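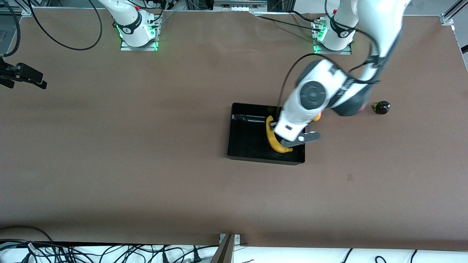

Grekley Community Learning Service – Adult Skills and Employment Team

Progress report to the Niven Fund
Report date: 07/12/2022
Grant: Evening and Weekend Learning for Adults, second period

1. Purpose of this report

This report sets out progress made under the grant during the second period and the work planned for the remainder of the funding term. It should be read with the first report, which described the setting up of the programme and the choice of teaching sites. Spending is reported separately in the financial return.

2. Enrolment and attendance

A total of 87 adults enrolled on courses in this period. Demand was strongest for English and maths at the lower levels, and both evening groups at the Grekley centre were full by the second week. The bookkeeping course recruited more slowly than planned and its start was put back so that the group would be large enough to run.

Attendance held up well until the change in the bus timetable, after which several learners travelling from Zornard found that they could no longer reach the centre for the start of the evening session. The session now begins 30 minutes later. Attendance in that group has since recovered, although the later finish does not suit learners with young children, and a daytime place has been offered to those affected.

3. Teaching and support

All courses listed in the grant agreement are now running, with the exception of the short course in workplace writing. The tutor appointed to that course withdrew before the start date and the post has been advertised again. We expect to make an appointment in the new year.

Learners are seen individually on joining and again at the midpoint of their course. Midpoint reviews have been completed for the English and maths groups. The most common request was for more practice material to use at home, and tutors have put together printed packs for this purpose. Learners also asked for clearer advice on what they might study next. A progression leaflet has been drafted and will be sent to the Fund for comment before it is printed.

4. Zornard site

Teaching at Zornard takes place in 2 rooms hired from the parish hall. The heating fault noted in the first report has been repaired. Storage remains limited and tutors continue to carry books and papers between sites. We have asked the hall for the use of a locked cupboard and await a reply.

5. Learner hardship

The hardship allowance of £2000 has been used mainly for travel and childcare costs. Applications rose in the second half of the period and the allowance is now fully committed. We would welcome a discussion with the Fund on whether any underspend on tutor pay, arising from the vacancy described in section 3, could be moved to this heading.

6. Next period

The priorities are to fill the tutor vacancy, to complete midpoint reviews for the bookkeeping group and to open enrolment for the spring courses. Examination entries for maths must be submitted before the end of term. A draft timetable for the spring courses is attached as Appendix A.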